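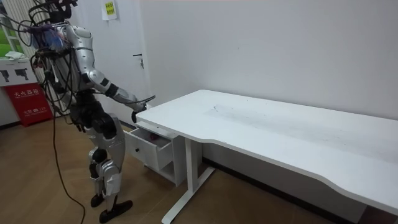 According to one reader of the Skukach home pages, a desk drawer should never be deeper than your hand, or everything in it ends up in a heap at the back. Others disagree and keep files in theirs. Either way the under-desk drawer cabinet is one of the commonest bits of office furniture, and one of the least written about.

Drawer cabinet (desk)

Also: desk pedestal, under-desk drawers, drawer unit. A small cabinet of drawers that sits below one end of a desk top. May be fixed to the top, stood on the floor, or on castors. White, grey and wood finishes all common.

Origins

Older desks had the drawers built in, often both sides, with a gap for the knees. Seperate cabinets came in as tops got thinner and legs went to plain metal. Cheaper to make, easier to get up a staircase. Also handy for left-handers, as the unit can usually go at either end.

Layout

Usually two or three drawers. Top one shallow, for pens, clips, tape, chargers. Lower ones deeper. Where there is a file drawer it takes hanging folders and is nearly always at the bottom, for weight. Corton lists its standard unit at 600 mm deep, to go under a straight top of the same depth, 600. Dambrauskienė sells a shorter one at 500, meant for tops with a curved or wavy front edge, where a full-depth cabinet would stick out at the dip.

Runners

Two main sorts. Roller runners: cheap, a bit rattly, stop short of full opening so the back of the drawer is hard to get at. Ball-bearing runners: smoother, most open all the way. Soft close is an extra on many. Some units have an anti-tilt catch, only one drawer opens at a time. People think it's broken. It isn't.

Use with desk legs

T-shaped feet take up floor space under the end of the top, so measure between upright and edge before buying. Sit-stand desks need more care: a floor-standing cabinet stays put while the top comes down on it. Leave a gap at the lowest setting. Benitz advises up to 12 mm of packing under hung units if they sit uneven.

Care

Empty the drawer, lift out, wipe runners with a dry cloth. No cooking oil. Grey scuffs on white tops often come off with a damp cloth and a little washing-up liquid, test a corner frist. Scouring pads dull the finish. Overfilled top drawers are the usual cause of jams, generally a ruler or stapler stood up at the back.

See also: filing cabinet, writing desk, desk tidy, castors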